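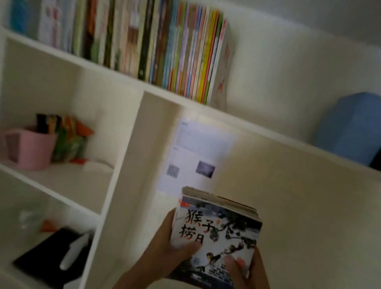 The Arkcombe Institute opened its Domestic Systems Wing to the public at 10 in the morning, in accordance with the notice posted in April. Visitors were admitted in parties of 30. Each party was issued gray badges and asked to remain behind the yellow line.

Mr. Rachid Lamrani, Deputy Director for Demonstrations, welcomed the first party on behalf of the Institute. He explained that the unit known as Tirik had been trained to return books to their proper shelves in a family home, and that it had completed 200 such returns without damage to a page. He then invited a guest to choose a book.

The guest who came forward was Mrs. Ezzat, aged 81, a retired school librarian. She had brought her own. It was an old picture book about monkeys who try to lift the moon out of the water, and she had read it aloud every autumn for 32 years.

"The unit is not familiar with that title," said Mr. Lamrani.

"Then it will have to look at it," said Mrs. Ezzat.

Tirik accepted the book and did not move toward the shelf. Under the Institute's procedures, a pause of more than 5 seconds was to be recorded as a fault, and the technician on duty, Wiremu Tawhiri, reached for his form. The unit opened the cover. It turned one page, and after an interval it turned another.

"Is this part of the program?" a visitor asked.

Mr. Lamrani replied that the program was under continuous review.

Mrs. Ezzat stepped over the yellow line – an action for which no provision had been made – and began to read. Tirik held the pages open for her. The second party, waiting in the corridor, was informed of a short delay.

Mr. Tawhiri wrote the time at the top of the form. Under "Nature of Fault" he wrote "Story," crossed it out, and put down his pen until she had finished.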